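Vokon Under-Sink Water Filter: eight months on

I put off buying one of these for years. We live in Clancombe, where the water is so hard you could practically stand a spoon up in it, and I'd been lugging jug filters in and out of the fridge for as long as I can remember. Then the second jug cracked along the spout (same place as the first one!) and I thought, right, enough, let's get something proper fitted.

The Vokon came to £590 with the tap and two spare cartridges, which made me gulp a bit, I'll admit. I ordered it from Kumarasinghe, the plumbing shop by the station, partly because they let me bring it back if it didn't fit the cupboard, and partly because Kamrul Talukder on the counter talked me out of the larger model. It would have been wasted on two people and a greedy dog.

Fitting took me most of a Sunday. The instructions say 40 minutes and I'd love to meet whoever managed that. The drilling was fine, but the push-in connectors need a good firm shove, far firmer than feels polite, and mine wept until I went round them all again.
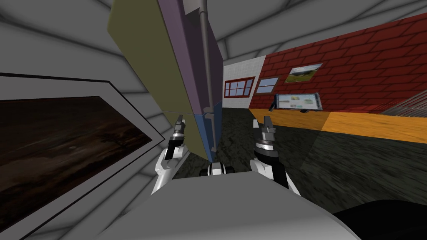
Does it get rid of limescale in the kettle?
It cuts it down a great deal but doesn't stop it completely. I used to descale every fortnight and now I do it when I remember, perhaps every couple of months, and what comes out is a light dusting where there used to be great crunchy flakes.

The taste is what won me over. Tea is brighter, there's no film on top, and my husband, who claimed he couldn't taste any difference, now fills a bottle to take to work. I use it for rinsing salad and boiling eggs as well, which is probably extravagant, but the little tap is right there and it's become a habit.

Flow is slower than I'd like. A big pasta pan is a proper wait, so I still fill those from the main tap. The cartridge light came on in May, well before I expected it, and a replacement is £36 from Vokon or £48 if you want the one with the extra limescale stage. I've stuck with the cheaper sort and can't say I feel hard done by.

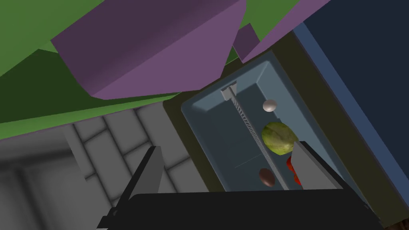

Egg and greens in the drawer

My sister has the Nutenier, which is quicker to pour and a good deal uglier, with a tap that drips if you don't nudge it back just so. I'd still choose mine. If you rent, or you're likely to move soon, I'd stay with a jug, as taking all this out again would be a nuisance and you'd be left with a hole in the worktop.

Four stars from me, and it would have been five with a faster tap.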